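Operators wanted for gripper comparison, spring round
Posted by the test desk, Turkodness

Short version first: we need people to drive a robot arm by hand controller and tell us which gripper annoys them less. Paid. No robotics background needed. Sign up closes 21st March, sessions run on until June.

Longer version below. Please read it before writing, we get a lot of mail asking things that are already on the page.

What we're comparing

Two grippers, same arm, same counter. One is the Bavovum parallel gripper we have been running for a while. The other is the Ersoy, newer, softer pads, different closing curve. Both are driven through the Jatoreo controller, so your hands do the same thing each time and only the end of the arm changes. We also swap between camera views partway through a session, because a gripper that feels great from one view can feel clumsy from another.

Tasks are small kitchen jobs on a play-kitchen counter. Saucepan, folded green cloth, a piece of red toy food, some bits to grab. Pick up, put down, move over there, put in the pan, take out again. Sounds easy. The pan is shiny and depth on the monitor takes getting used to, most people overshoot for the first half hour.

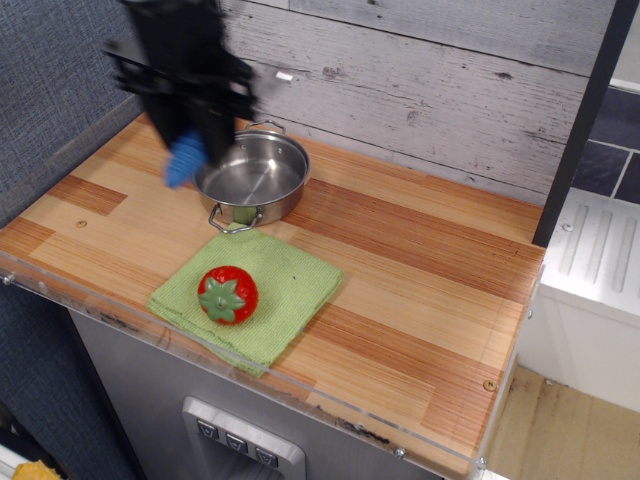

What a session looks like

You come in, sign the form, get a seat and a controller. First block is practice and doesn't count. Then you work thru a task list on the left screen and drive on the right one. After each block you fill in a one page sheet - how hard was it, where did you lose the object, did you trust the grip. We swap the gripper while you have a break. You won't be told which one is on, and please don't guess out loud in front of the next person.

A full session is 74 minutes of driving plus breaks. You can stop whenever you like and still get paid for the blocks you finished.

We want attempts at normal speed. Not careful museum speed. If you bump the pot, you bump the pot, carry on. Failed grasps are useful to us and they get logged just like the good ones. Last round gave us 1543 logged attempts and the messy ones were where the two grippers pulled apart most clearly, especially on thin handles and anything ribbed.

The low approach gets its own block: fingers closed on something ridged, tip held just over the wood, and then hold still. Harder than it sounds. Wrist drift is one of the main things we measure, so no rushing off to the next item. 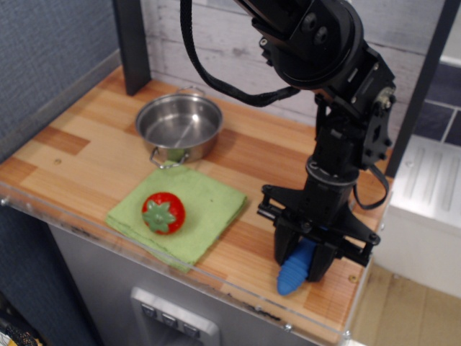 Who we're looking for

Adults, any handedness. Left handers especially, we had almost none last time.
Normal or corrected vision. Glasses fine.
Able to sit and use a hand controller for the length of a session with breaks.
Comfortable with English instructions on screen.
Gamers ok, non gamers very much ok. We want a spread.
People who drove in an earlier round can apply again but say so in your mail, you go in a seperate group.

Not a fit if you work for, or have worked for, any company that sells grippers. Sorry. Same goes for anybody with a current wrist or hand injury, come back for a later round.

Pay and practical stuff

Flat rate per finished block, paid by transfer after your last visit. Travel inside the city covered, keep your ticket. Coffee and water in the hallway, please not at the driving station. Storage for bags and coats by the door. Building is step free and the desk height can be changed, tell us ahead if you need it set a certain way.

Each person is booked for 7 visits over the run. We know that's a lot. It matters because the learning curve is half of what we're after - a gripper that wins on the first visit may not be the one you'd pick on the last. If you can only do a few visits write anyway, there is a short track with fewer slots.

One thing we are still arguing over is the approach from straight above with the fingers open wide. Half of last round's drivers liked to straddle the rim and come down slow, the other half went for the wire handle every time. Both are allowed. The task sheet only says what has to end up where.
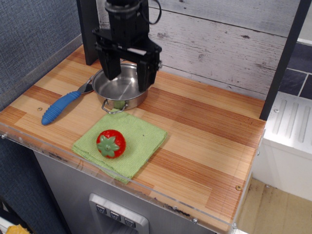
We'd like you to settle on your own way early and mostly stick to it, so that when the gripper changes under you the difference shows up in the log and in your sheet. If you do switch approach, fine, just make a note with the block number next to it.

What we record

Controller input, arm position, finger opening, and the camera views of the counter. Your sheets. No video of your face, no audio. Your name is kept apart from the logs and deleted when the payments are through. You can ask us to drop your data up until the end of June.

Results go to everyone who took part, as a plain write-up with tables. Bavovum and Ersoy get the same write-up at the same time as you do. Neither of them pays for the study.

How to apply

Mail the test desk at Turkodness with GRIPPER ROUND in the subject line. Put in: which hand you use, days and hours you could come, whether you drove for us before, anything about seating or access. No CV please. We answer in the order mails arrive and the evening slots go first, so if you need evenings write soon.

Questions about the Jatoreo controller (weight, buttons, can I try it beforehand) - yes you can try it, ask for a walk-in slot in the same mail.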